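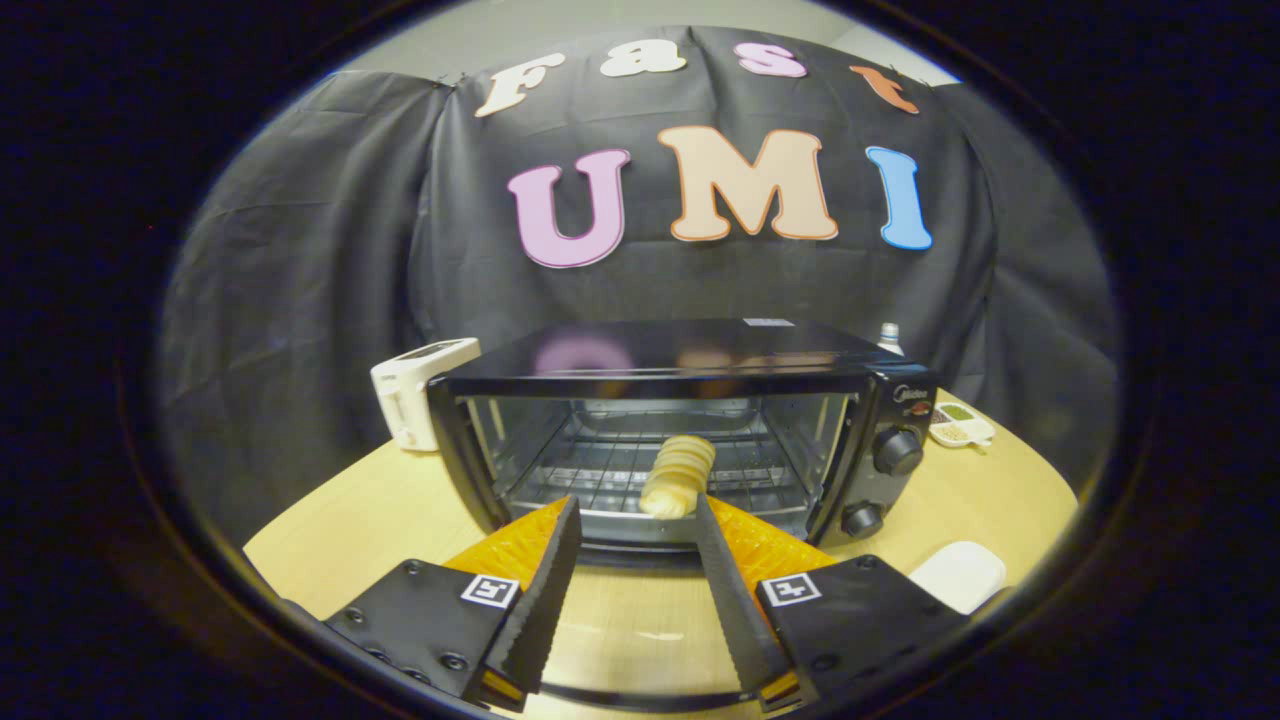

Trornix hand-held gripper at a countertop oven, wide-angle view.

Trornix Hand-Held Gripper, Food Handling Set

The Trornix is a two-finger gripper that an operator carries by hand to record tasks a robot arm will later repeat. The Food Handling Set adds what a kitchen or bakery line needs to follow its own hygiene and machine rules while recording. It is sold by Drokberg and serviced from the Braseck workshop.

In the box
Gripper body with camera mount
2 ridged fingers, black
2 marker stickers, spare
Cleaning card and record sheet

Rules for use near food

Treat the gripper as a utensil. Any finger that touches food must be washed before the shift and again when the product changes. Take the fingers off the mounts first. The body is wiped down with a damp cloth and must not go in a sink or dishwasher.

Keep one set of fingers for food and another for everything else. Do not swap them during a session. Food recorded with a general-purpose set should be thrown out.
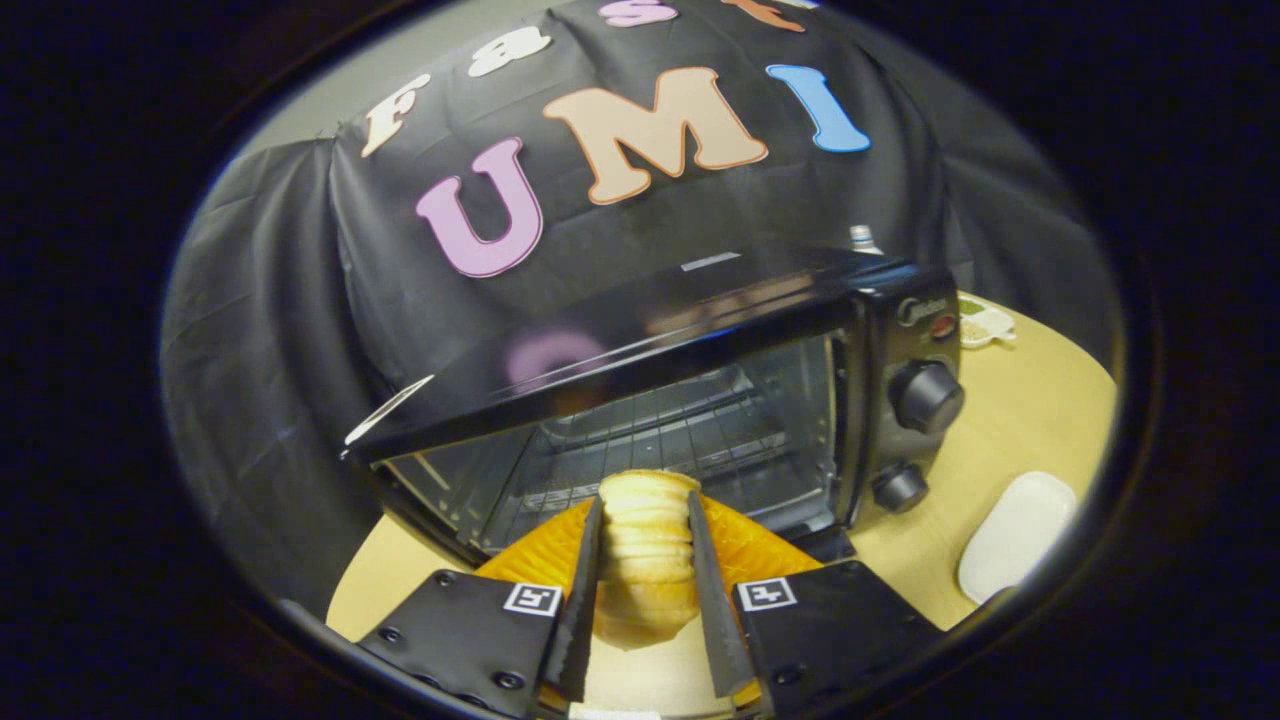

Grip with the least closing force that holds the item through the whole move. Soft baked goods mark easily, and a recording made with too much force teaches the arm to use too much force. Repeat the take if the item slips or tears.

Rules for use near ovens

The standard fingers are rated to 100 degrees Celsius at the surface. They are not meant to rest on a heating element or a hot rack. Switch the oven off and check the rack with a probe thermometer before reaching in. Write the reading on the record sheet.

The operator's free hand stays outside the oven door. Long sleeves are tied back. A second person stands by whenever a commercial oven is in use, within reach of the power switch.

Marker stickers must stay flat and clean. Grease on a marker lowers tracking quality, and a take with a lost marker should not be passed on for training. Replace any sticker with a lifted corner.

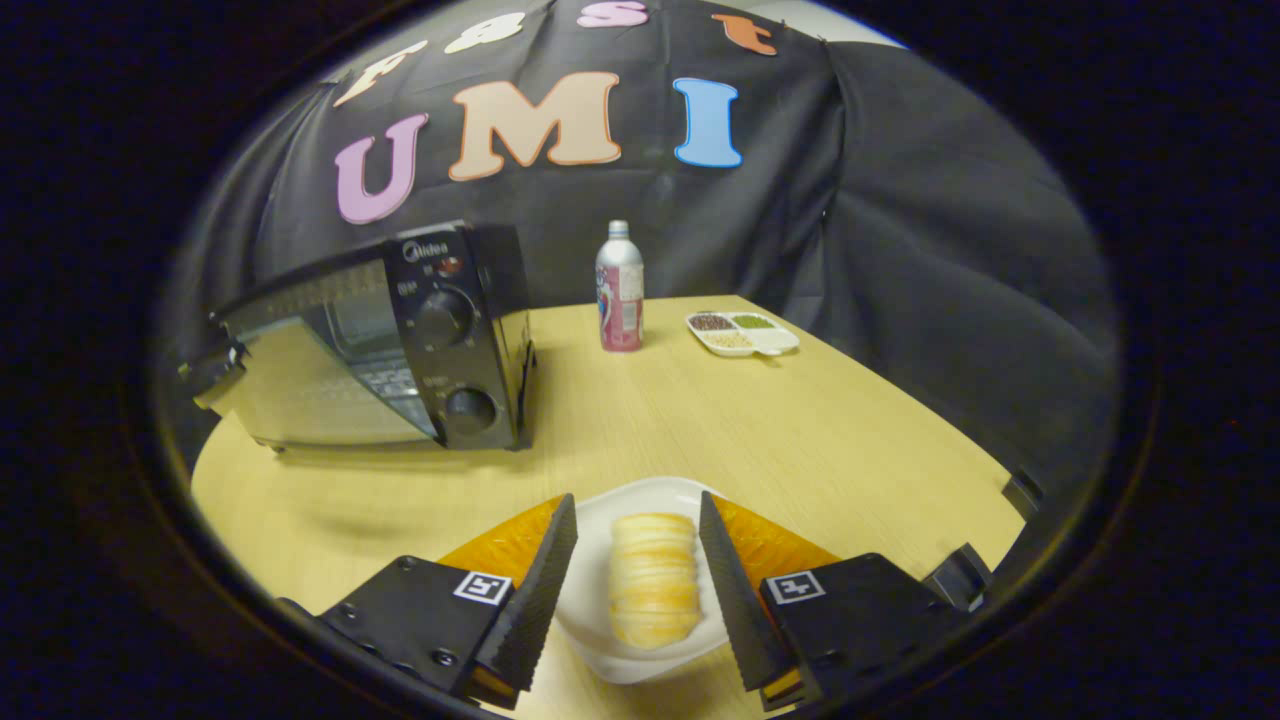
Do the fingers have to be washed if the food was only handled for a test?
Wash them anyway. A test counts as food contact under the cleaning card, even if the food is thrown out afterward.

Records

Keep record sheets for 2 years. The Karabulut finger case, sold separately, has a sleeve in the lid for the current sheet. Replacement fingers are sold in pairs only and ship from Braseck. Orders placed before noon go out the same day.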